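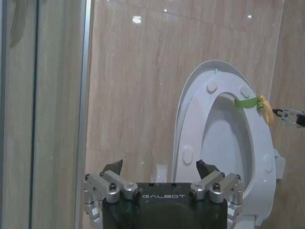 Geetha Kamath's first remark on reading our results was that we had spent a good deal of money to learn what every parent of a toddler knows, namely that telling someone to clean the bathroom does not explain how. She had a point, and we hired her.

Cuvunari is a small research group working on household robots, mostly in bathrooms. The glamorous rooms were taken. Kitchens have had years of attention from people with better lighting, and there is a limit to how many more robots the world needs to watch folding a T-shirt. We went down the corridor instead.

What we work on

Our method is called Greltitz, a name we have stopped trying to justify. A person guides two robot arms through a chore, and the recording is later cut up wherever the two hands begin or stop depending on each other. One hand holds, the other wipes. One gets out of the way, the other reaches in. The robot then learns those handovers separately from the movements in between, which are easier and, frankly, duller.

Most of the learning is done from cameras at the wrists. A wrist camera sees what the hand is about to touch, along with a great deal of the hand itself. It also sees the other arm wandering in from the side, and a model has to learn that this is a colleague and not part of the plumbing. Glossy surfaces and glass make this harder. Bathrooms contain little else.

What we found

Our main result so far comes from 578 guided recordings. Trained on whole recordings, the robot finished 34 per cent of its test chores. Trained on the same recordings cut our way, it finished 45 per cent. We are pleased with this and aware of how it sounds. You would not keep a cleaner on those terms.

The failures are written up at the same length as the successes. Most of them are hesitations – both arms waiting politely for the other to go first, until the time limit puts them out of their misery. Bogumił Czerwiński's fix for this works in three chores and makes a fourth noticeably worse.

Who we are

Divya Poduval runs the research. Aishwarya Kandasamy looks after the recordings and decides which ones are fit to use, a job that has made her few friends. Hussam Matar keeps the arms working. Geetha edits everything we publish and has banned the word "seamless".

Our workshop is in Hollarville, up the stairs and left at the sinks. Visitors are welcome in July, between two and four in the afternoon.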